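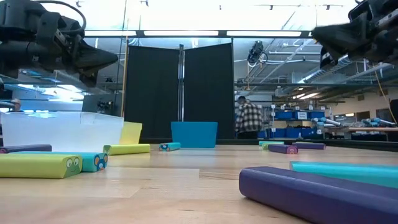 Sasavine Family Center, Playroom & Toy Library Team

Ticket 574: Animal foam bars, sorting and storage
Category: Toy Library > Soft Toys > Open Questions
Opened by: Tudur Edwards
Picked up by: Shahzad Rizvi
Status: Resolved
Opened: Dec 5, 2025

Problem

The foam bars with the animal faces are a huge hit, and we can't keep them sorted! They go out on the wooden table with the clear bin and the blue bin, and by pack-up they're in whatever bin was closest. The kids love hunting for the frog and the mouse, so when a face goes missing there is real heartbreak. Twice now a bar has gone home in the wrong loan bag. I'd like a system that a four-year-old can run without me standing over it.

What I already tried

Sorting by color. Purple in one bin, everything else in the other. Great fun for one morning, but the teal and green bars start a debate every single time (one little girl argued her case for a full 20 minutes and I think she won).

Sorting by size. No good. Everyone wants to build with the long ones and they never make it back.

Reply from Shahzad

Love this one, thanks for writing it up so clearly! Two things to check first. Are the bins labeled on the side the kids see, or on the side we see? And are you putting the bins out before the bars or after?

Reply from Tudur

Labels face us. Ha. Bars go out first, bins get squeezed in wherever there's room.

Reply from Shahzad

Okay, try this for 5 sessions:

1. Bins down first, at the back of the table, with a hand's width between them.
2. Clear bin is for the bars we're playing with today. Blue bin is for bars that are resting. Forget color completely.
3. Turn the labels around and swap the words for a drawing. A sun and a moon worked beautifully over at our Estden room.
4. At pack-up, call the bars by animal. "Where's the frog? Frog to bed!" They come running.
5. Wipe with a damp cloth and leave them out on the towel overnight before the lid goes on. Foam holds water longer than you'd think.

Update from Tudur

We've done all 5 and I'm so pleased with it. The frog-to-bed call is the best part of my day now. Four sessions ended with every bar in a bin. On the other one a bar rolled under the Yorath shelf and we found it with a flashlight, which the kids thought was the greatest game ever invented.

One leftover: the pen on the moon label smudges when it gets wiped. Can I get a laminated one?

Reply from Shahzad

Laminated sun and moon are in your pigeonhole, plus a spare set. I've added the steps to the toy library binder under Soft Toys, page 6. Closing this, but please reopen it if the frog goes wandering.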